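Week 6 handout: the Surell demonstration

Read this before the tutorial. It covers the visit to the Benjelloun building on 11th July, where Fadwa Ragab showed us how her group tests kitchen-tidying routines in simulation.

How the session ran

Fadwa started with the simulator, Surell, and left the hardware for the second hour. Each task is run 500 times in simulation with the layout changed between runs. A run is stopped at 60 seconds whether or not the task is complete. Haf Jarman then went through the logs for the sink task, which had 218 completed runs in the June batch.

The sink task

The instruction given to the robot is short: clear the basin. Starting positions vary, and items can also be placed on the counter, where they should be left alone.

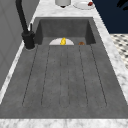 Figure 1. Sink task in Surell, with a plate and small objects at the back of the basin.

Look at where the plate is. It rests against the far wall, so the approach has to come from above or from the near side. The grey basin gives fair contrast with a white plate – the marble countertop gives much less, and Haf said most of the labelling errors came from there.

For the tutorial

Write half a page on what counts as "clear" in this task. Say how you would score a run in which the plate is removed but a small object stays behind. Bring your notes on the hardware hour as well – we will compare the two.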